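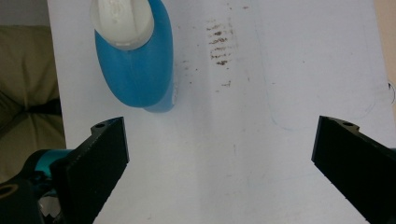
4.2 What the tabletops told us

Figure 3. White tabletop with a blue plastic bottle lying on its side. Brown stains to the right of the bottle, grey scuffs across the middle, and a faint blue pen line curving off to the right.

I'll admit I went into this part of the study thinking the tables would be the boring bit. We had the diaries, we had the interviews, and the tables were just what people leaned on while they filled in the forms. Then I started reading back through the diaries and found that people kept bringing up the tables on their own – the sticky one, the one with the burn, the one you don't put your sandwich on. So the tables got a section.

The surface in Figure 3 is a pretty fair example of what we came to call a "busy white". It's matte and a touch off-white, and it carries three kinds of mark that we coded separately. The brown stains sit in a stack of short dashes, with a few smaller specks scattered below them. The scuffs are grey and faint and spread over the middle of the surface. The pen line is thin and blue and makes a long loop-like curve. I coded these as residue, wear and drawing, in that order, and I still think those are the right bins, although Dzintra Ķēniņš (who did the second round of coding) argued with me for most of a Wednesday over whether a stray pen line deserves the word "drawing". We kept the word and widened the definition, so it now covers any mark left by a writing tool, whether or not anyone meant to leave it.

Residue was the category people cared about most. At Gemstead, where the shared room doubles as a lunch room, the diaries are full of it. One person wrote that she could put up with any amount of scratching but that a brown mark made her want to eat standing up, "even if it's only tea." I liked that "only tea" very much, and it came back in different forms at all the sites. People forgave a mark if they thought they knew what it was. A stain with no story behind it was treated as dirt, and a stain with a story (somebody's coffee, somebody's gravy) was treated as more or less part of the furniture. I haven't tried to say what the brown dashes in Figure 3 are made of. Our coding sheet only asked for colour, shape and spread, and guessing at the source was left to the diary keepers, who were a lot better at it than we were!

Wear hardly came up at all. Across the 1345 diary entries it was mentioned so seldom that I went back and checked I hadn't missed a page. When I asked about scuffs directly in the interviews, people tended to look at the table in front of them as if for the first time and then tell me it was fine. A man at Monside ran his thumb over a grey patch while he was telling me his table had no marks on it. My best guess is that scuffs arrive slowly enough for everyone to get used to them, but we only had the one season of diaries, so I can't push that very far.

Drawing was the odd one out. It was the category most likely to be blamed on somebody else, usually somebody younger, and it was also the one people were fondest of. At Sproģis a few of the tables carry pen lines where someone has run off the edge of a sheet of paper, and the regulars pick their seats by them. I was told very firmly that I was sitting at "the squiggle" and that it was taken after three o'clock. A cleaner at the same site said she'd stopped going after the pen lines because she got complaints when they vanished. I have that in my notes with two underlines.

A word about the things left on the tables, because the coding sheet had a column for them too. We recorded loose items as we found them, standing or lying down, and the blue bottle with its white cap went in as "container, plastic, on side". Dzintra wanted a separate code for items that had been put down and items that had been left behind, and I wish we could have had one, but you can't tell the difference from a table. In the interviews, though, it mattered a great deal. Something put down meant the seat was in use. Something left behind meant that someone else ought to be dealing with it, and people could be quite heated on the subject of who that was.

Nevton was our one site with dark tables, brought in the February before we started, and I've kept it apart from the others in the tables of results. Diary keepers there called their surfaces clean far more often than anyone else did. Whether they were any cleaner is a separate matter and I take it up in 4.3, along with the wiping logs, which turned out messier than I'd hoped.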